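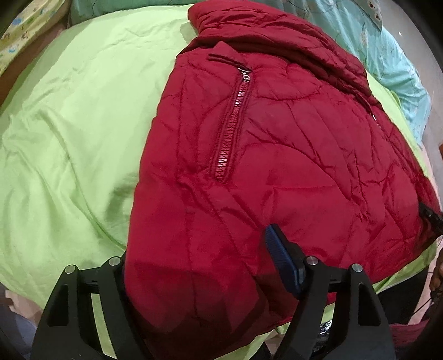
Attachment 1: red puffer, front side, chest pocket zip

Ticket 46-81
Product: Narnunar quilted jacket, red
Queue: Repairs / zippers
Status: waiting on parts

Customer message
Hi, chest pocket zipper on my red jacket won't stay shut. Closes fine, pull goes all the way up, then I bend over or reach for something and the teeth pop open underneath it. Main zip is fine. Had the jacket since June, wear it most days. Also the elastic cord at the hem has gone slack on one side, toggle slides when it wants to. Not as urgent. Can I fix this at home or do I mail it in? I need it for a trip, would rather not be without it for weeks. Photo attached, jacket's on the bed.

Reply 1, repairs desk
Thanks for the photo. That's the chunky tooth zip, good news, easier to work on than the fine coil ones. Teeth popping open behind the pull is nearly always a worn slider, not bad teeth. Try this first:

Run the pull all the way down. Old dry toothbrush along both rows of teeth, lint and grit out. Check each tooth with a fingernail, looking for any that are bent or missing. Rub a plain candle or bar soap down the track, work the pull up and down 6 times. Zip up and tug the pocket sideways, hard-ish.

Tell us where it opens. Same spot every time = tooth. All over the place = slider.

Customer
Did all that. Bit of fluff came out, quite a lot actualy. No missing teeth that I can feel. Held for one evening then popped again at the grocery store. Opens in a different place each time.

Reply 2
Slider then. You can squeeze it: small pliers, pull at the bottom of the track, pinch the left side of the slider gently, then the right. Tiny squeeze, test, repeat. Don't squeeze the middle and don't go hard, it cracks and then you're stuck with an open pocket. Put a bit of cloth between pliers and the shell, nylon nicks easy.

Customer
Squeezed it twice. Much better, held 13 days now. Feels stiff going past the top though. Cord still slack. Tried knotting it, looks dumb and the hem bunches up.

Reply 3
Stiff is OK, a little more wax at the top end. Squeezed sliders don't last forever so sending you a replacement, size matched to the Hullis zips we used on that run. Instructions in the envelope, no sewing if you go in from the bottom stop.

For the cord: undo the knot. Press the toggle, pull the cord through and see if it grips on a fresh section. If it slides there too the spring is gone, new toggle. If the toggle grips but the hem stays loose the elastic is worn out, that one is a mail-in, has to be threaded thru the hem channel.

Customer
Grips on the fresh bit!! So it's just the old stretch that's shiny. Trimmed the end and it sits ok. No toggle needed. Please do send the slider.

Internal note
Slider in red out of stock here, asked Plomolness store, they have silver only. Customer fine with silver. Shipping from the Yimer warehouse. Wash question came in by phone too: zip everything closed before washing, cold, no softner, dry flat. Added to file. Leave open til slider arrives.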